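Shop Notes: Small Stuff You Keep Putting Off

Most of the trouble in a home workshop comes from the bench. You buy a better saw, a better drill and a lamp with its own opinion about color temperature, and you still do all your work on a surface that rocks, sheds and has a blob of old glue exactly where your paper needs to lie flat. So this week it's benches and tabletops, plus the screws that end up on them.

Getting glue off

White wood glue that has gone hard will usually come up with a plastic scraper and some patience. Lay a wet rag over the blob, go eat lunch, come back and scrape at a low angle. If you skip lunch it takes longer, which I have tested. Super glue is less forgiving. Acetone softens it, but acetone also softens paint, a lot of plastics and the finish on your grandmother's side table, so try a drop somewhere out of sight first. Open a window, and keep it away from the heater.

Epoxy is there for good. Scrape what you can and put the vise over the rest.

Stopping the wobble

A bench rocks for one of two reasons. Either the floor is crooked or the legs are, and if your garage was built by the people who built mine, it's both. Push down on each corner in turn and find the leg that lifts. Folded cardboard works until the first damp day. A thin plastic shim does the same job and doesn't turn to oatmeal. Screw-in leveling feet are better still. Drill the holes straight, with the bench upside down and a helper who isn't on the phone.

If the whole thing sways sideways, the feet are fine and the frame needs help. A single diagonal brace across the back will do more than another handful of screws. I put one on my Warnberg bench in an afternoon and then spent 12 days looking for the tape measure I'd left on the shelf behind it.

A light-colored top

I held out for years against a white work surface, on the theory that it would look filthy by Tuesday. It does. It also shows you every dropped washer, and it bounces the light back up into whatever you're squinting at. Plain white paint on a smooth board is enough. Let it cure longer than the can says, then give it a coat of paste wax so the next round of glue doesn't get a grip.

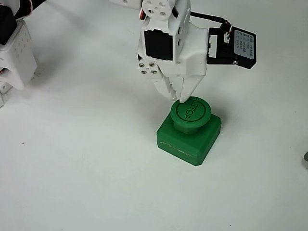

Coralie Bolger wrote in to say that wax is a mistake if you ever do finishing work on the same table, as it gets on the underside of the piece and the varnish won't take. She keeps a roll of brown paper at one end and pulls a fresh sheet across before she opens a can. Fair enough. I'll add that the paper also gives you somewhere to write down the measurement you're about to forget.

Sandpaper, and when to quit

For smoothing an old top before you paint, start coarser than you think. Most people begin with something fine, rub for an hour and polish the bumps. Knock the high spots down with 80 grit, move up to 120, and stop there. It's a workbench. The 500 grit sheets can stay in the drawer for the day you build something with curves. Vacuum, wipe with a barely damp cloth and let it dry before the primer goes on.

Screws, sorted and otherwise

Amr Belkadi uses jars with the lids screwed to the underside of a shelf. I use a muffin tin and a policy of looking the other way. Both work better than the coffee can. Whatever you pick, a magnet in a plastic bag is the fastest way to clean up a spill: drag it through, turn the bag inside out over the tray and pull the magnet away. Stainless screws mostly won't follow, so those you'll be chasing by hand.

When a small screw keeps backing out of metal, use a drop of the removable kind of threadlocker. The permanent kind is for people who are very sure of themselves. Keep both off plastic – some plastics crack where it touches. In wood, a stripped hole can be packed with toothpicks and glue, snapped off flush and left overnight.

Next time, November and the annual question of what to do with half-empty paint cans. Neusa Teixeira has already sent 2 pages on the subject, single-spaced.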